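Chapter 2
Sharing the bench

When Slavica Dervishi started at Hornari, a small firm that packs fruit for hotel kitchens, every bag passed through her own two hands, and she could tell you (at some length!) how her thumbs felt by Friday.

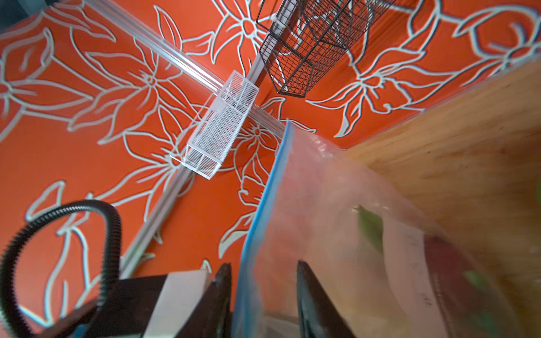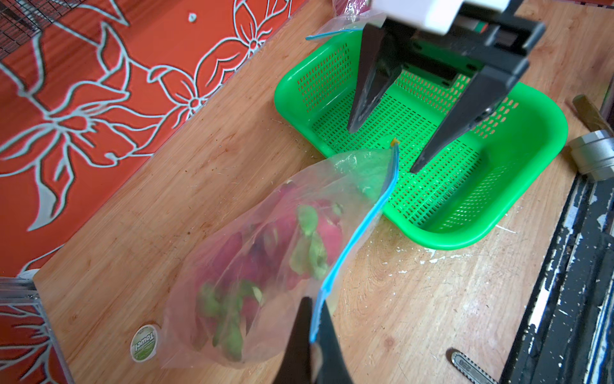 Fig. 2.1 Bagging work at Hornari. In both pictures the gripper has hold of a clear bag with a blue seal.

Her day looks rather different now, and in this chapter we shall spend a good while with her, and with Minoru Kamata, who joined after 20 years at Borar. Before you read on, jot down two jobs you would gladly hand over to a machine, and one you would keep.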